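Filed under: Student Work > Field Reports > Automation & Society
February

Project Report: What We Learned From Watching Robots Do Laundry

The assignment was to visit a place where automation is being developed, look at it properly, and write up what we saw without using the word "futuristic." Our group had 5 members and one van, and the van belonged to somebody's aunt. Our first choice, the bottling plant at Grerncombe, stopped answering our emails. Our second choice was the open afternoon at the Wunderlich lab in Brurnuvville, and Wunderlich answered within the hour, possibly a sign of how many other people had asked to come.

We had pictured something large. Car doors, sparks, a yellow fence. What we got was a room with a padded gray surface in it and two arms folding sports clothes.

Our host was Maysoun Awwad, who runs the open afternoons and has clearly given the same introduction many times, because she paused for our questions before we had them. She explained that cloth is one of the hard problems. A box stays a box when you pick it up. A shirt becomes a different shape every time it is touched, and half of it is usually hidden under the other half. I have owned shirts for my whole life and had never thought of them as a hard problem, though my mother might say my bedroom floor shows otherwise.

We were allowed to stand fairly close, and to whisper, although the arms did not seem to mind either way.
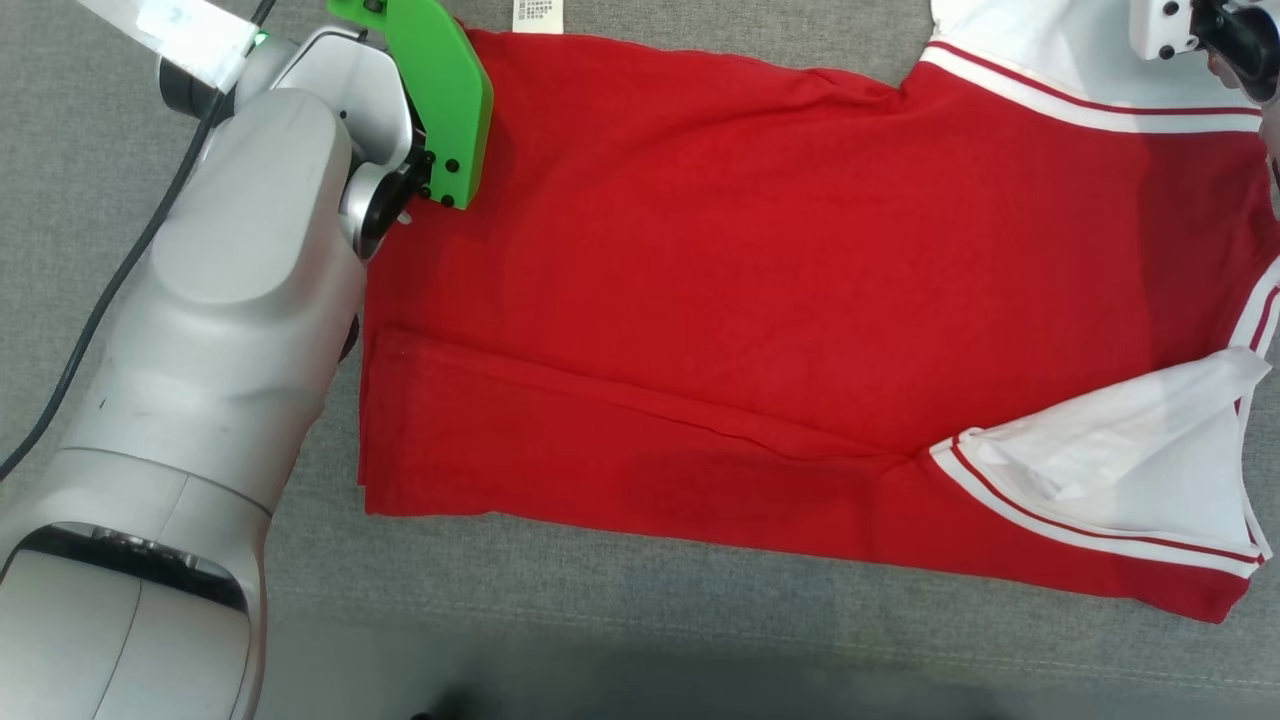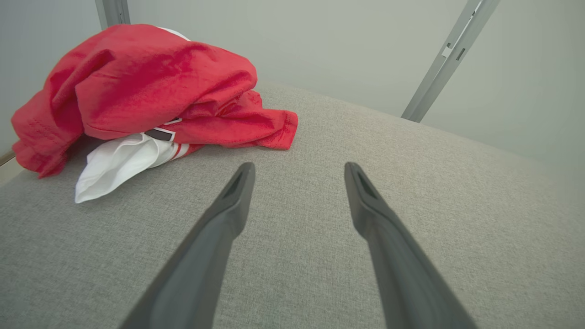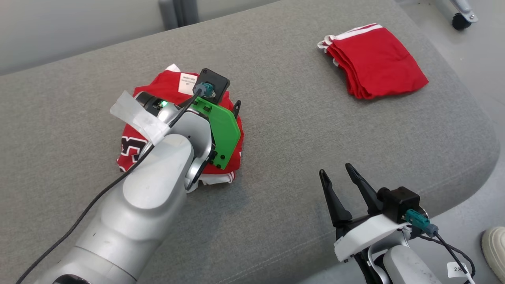 Red kit on the gray work surface, Wunderlich open afternoon

Report and notes by Ingeborg Lenz

The first thing we wrote down was how much of folding is holding still. I expected both arms to be busy all the time, like a person in a hurry. With the shirt, the green finger of the left gripper pressed on one corner of the fabric, and this turned out to be a perfectly respectable job. When I fold at home I do the same with my elbow or my chin. I had just never given it credit.

The second thing was how bad a heap is. A shirt lying flat at least looks like a shirt. When the red jersey was in a mound, I tried to work out from where I stood which part I would grab first, and I honestly could not find the other sleeve. There was something white poking out underneath as well, and our group could not agree on whether it belonged to the same garment. We argued about it for most of the drive home.

The third thing was the folded one. At one point there was a neat red rectangle on the far side with its white stripes along the edge, and a crumpled bundle still waiting under the gripper. I found this comforting. It is exactly what my own bed looks like when I have started the laundry and then remembered a phone call.

Our written questions, with the answers we were given:

How long does one shirt take? It varies, and we were told not to race it. One of our group did anyway, at the spare table, with a T-shirt from his gym bag. His time was 55 seconds, including an argument about whether the sleeves counted.

Why sports clothes? They are thin and slippery and they slide out of whatever fold you put them in. Ms. Awwad called them rude.

Would it do fitted sheets? She laughed for a while and moved on to the next group.

For the comparison section we were supposed to use a second site, so we went back through last term's notes on Skarnley, the parcel depot. The machines there were much faster and much less interesting to watch. Everything arrived in a box, the box went down a chute, and after five minutes we were all looking at the vending machine. At Wunderlich we stayed well past the time we had signed up for, and we were watching laundry. I am not sure what that says about the technology, but our instructor wanted an honest account of audience attention, so there it is.

Weak points in our report: we did not time anything except our own teammate, our sketch of the room has the door on the wrong side, and we forgot to ask what the lab does with the clothes afterward. If we go again, I would like to bring one of my own sweaters and see what the arms make of the hood.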